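4. Grabación de episodios con dos brazos: tarea «traspaso de cubierto»

Este capítulo describe cómo preparar la mesa, grabar y revisar los episodios de la tarea de traspaso en la estación Arnis. Se da por hecho que los brazos están montados y calibrados según el capítulo 3 y que el operador ha completado las prácticas de teleoperación.

La tarea consiste en tomar un cubierto con un brazo, pasarlo al otro y dejarlo dentro del cuenco. El conjunto de datos solo sirve si los episodios correctos se parecen en lo esencial (agarre, traspaso, depósito) y varían en lo demás (posición de los objetos, orientación del cubierto, altura del traspaso).

4.1 Antes de empezar

1. Compruebe que la parada de emergencia está al alcance de la mano y que responde. Púlsela una vez con los brazos en reposo y rearme.
2. Encienda primero el controlador y después los brazos. Espere a que ambos terminen la secuencia de arranque.
3. Abra el programa de grabación Stuvolov y seleccione el perfil «Traspaso, dos brazos».
4. Introduzca su nombre de operador tal como figura en la lista. No use iniciales ni el nombre de otro operador, aunque la sesión ya estuviera abierta.
5. Verifique que las vistas de muñeca y la vista fija se actualizan en pantalla. Si una de ellas se queda congelada, cierre el programa, desconecte la cámara afectada y vuelva a empezar por el paso 3.
6. Limpie las lentes con un paño seco. No utilice alcohol.

PRECAUCIÓN: No introduzca las manos en la zona de trabajo con los brazos habilitados. Para recolocar un objeto, pase siempre al modo de espera.

4.2 Disposición de los objetos

1. Extienda la alfombrilla en la parte posterior de la mesa, de modo que quede plana y sin dobleces.
2. Coloque el cuenco sobre la alfombrilla, en una posición que alcancen los dos brazos. El cuenco debe estar vacío al iniciar cada episodio.
3. Reparta los demás objetos de la lista de sesión sobre la mesa. Deje libre el espacio por el que bajarán las pinzas.
4. Cambie la disposición entre un episodio y el siguiente. Basta con desplazar el cuenco un palmo o girar un cubierto; no hace falta rehacer la mesa entera.
5. Compruebe en la vista fija que el cuenco y el cubierto elegido se distinguen bien.

Nota: Los objetos que no intervienen en el traspaso también forman parte de la tarea. El modelo debe aprender a ignorarlos, por lo que no conviene retirarlos aunque molesten en la imagen.

Nota: Los reflejos de las lámparas sobre la madera son admisibles. No tape las luces ni cambie su intensidad a mitad de una sesión. Si alguien las modifica, cierre la sesión y abra otra.

4.3 Grabación de un episodio

1. Lleve los dos brazos a la posición inicial con el pedal izquierdo.
2. Pulse «Grabar». Espere el tono antes de mover los mandos.
3. Acerque el primer brazo al cubierto y agárrelo por el mango. Levántelo hasta que deje de tocar la mesa.
4. Lleve el cubierto hacia la zona de traspaso. Acerque el segundo brazo con la pinza abierta.
5. Cierre la segunda pinza sobre el cubierto. Cuando note resistencia en el mando, abra la primera.
6. Retire el primer brazo antes de mover el segundo.
7. Baje el cubierto hacia el interior del cuenco y ábrale la pinza cuando la cabeza esté por debajo del borde.
8. Vuelva a la posición inicial y pulse «Terminar».

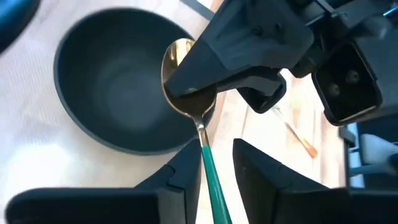

El momento del traspaso es el que más episodios echa a perder, casi siempre por prisa. Las dos pinzas tienen que estar quietas cuando se produce el cambio, y el segundo brazo debe llegar desde un lado que no obligue a girar el cubierto. Vigile en la vista de muñeca la relación entre las dos pinzas: con la cuchara dorada de mango verde, el mango pasa por el hueco entre los dedos de un brazo mientras un dedo del otro queda sobre el hueco de la cabeza, junto al borde del cuenco. Como esa vista no da una idea fiable de la altura, consulte también la vista fija antes de cerrar. Si duda de que el agarre sea firme, espere; una pausa breve no invalida el episodio.

PRECAUCIÓN: No tire del cubierto con ambas pinzas cerradas. El esfuerzo se transmite a las muñecas y puede obligar a repetir la calibración.

4.4 Qué hacer si algo sale mal

Cubierto caído sobre la mesa. Si sigue al alcance y no ha tocado el borde, recupérelo y continúe. Marque el episodio como «con recuperación». Estos episodios son útiles y no deben borrarse.

Cubierto caído al suelo. Detenga la grabación, marque «fallido» y pase al modo de espera antes de recogerlo. Revise que no tenga daños.

Choque entre pinzas. Un roce leve no requiere nada. Si hay golpe, detenga la grabación, lleve los brazos a reposo y ejecute la comprobación de muñecas del apartado 3.6.

Cuenco desplazado. Continúe si el cuenco sigue derecho. Si vuelca, termine el episodio como «fallido».

Pérdida de imagen. El programa detiene la grabación por sí solo. Descarte el episodio y anote qué cámara ha fallado.

4.5 Agarre y variación

Cada operador tiende a repetir su propio gesto. Para evitarlo, Stuvolov muestra antes de cada episodio una tarjeta con el brazo que debe iniciar la tarea y el cubierto que se debe usar. Siga la tarjeta aunque le resulte incómoda.

Una tanda normal contiene 39 episodios. De ellos, al menos 33 deben quedar marcados como correctos para que la tanda pase a revisión. Si no se alcanza esa cifra, no añada episodios sueltos al final: cierre la tanda y abra una nueva después de descansar.
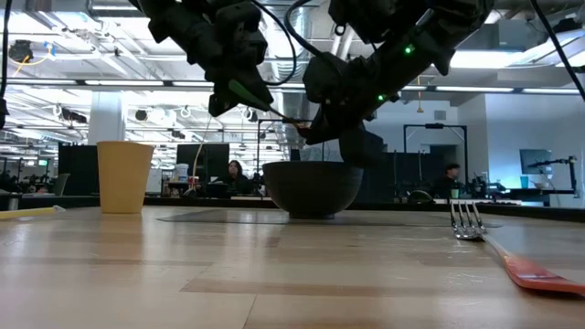

Figura 4-2. Estación con los dos brazos sobre la mesa y un cubierto de mango verde entre las pinzas. Vista fija.

Respete además estas indicaciones:

- Varíe la altura del traspaso, siempre por encima del borde del cuenco.
- No ensaye el movimiento con la grabación en marcha.
- No corrija la postura de los brazos empujándolos con la mano.
- Mantenga una velocidad constante. Los episodios muy lentos se rechazan igual que los bruscos.
- Compruebe que los cables de los brazos conservan holgura en los extremos del recorrido.

4.6 Revisión y etiquetado

1. Al cerrar la tanda, abra la pestaña «Revisión». Los episodios aparecen en orden de grabación.
2. Reproduzca cada episodio en la vista fija. Pase a las vistas de muñeca solo si el traspaso no se aprecia con claridad.
3. Señale dos marcas de tiempo: el instante en que la segunda pinza cierra y el instante en que la primera abre.
4. Asigne una etiqueta: «correcto», «con recuperación» o «fallido».
5. Escriba una observación breve si la etiqueta no es «correcto». Basta una frase, por ejemplo: «se suelta al bajar, recuperado a la segunda».
6. Pulse «Enviar». A partir de ese momento el operador ya no puede modificar la tanda.

La segunda revisión la hace una persona distinta. En la estación Arnis corresponde a Valquíria Trindade o, en su ausencia, a Rigoberto Cisneros. Las discrepancias de etiqueta se resuelven a favor de la más desfavorable: un episodio que un revisor considera correcto y otro fallido se guarda como fallido.

Nota: No elimine episodios fallidos para mejorar el porcentaje de la tanda. Se emplean para entrenar el detector de errores.

4.7 Cierre de la sesión

1. Lleve los brazos a reposo y deshabilítelos.
2. Espere a que termine la copia en el servidor. El indicador de Stuvolov pasa a «Sincronizado».
3. Guarde los cubiertos y el cuenco en la caja de la tarea.
4. Apague los brazos y, por último, el controlador.
5. Anote en la hoja de la estación cualquier golpe, ruido o holgura que haya notado en las pinzas.

Las dudas sobre las tarjetas de variación se dirigen a Hannelore Diekmann. Para averías de pinzas y muñecas, avise a Reinaldo Lins antes de volver a habilitar los brazos. La sustitución de los dedos de las pinzas se explica en el capítulo 5.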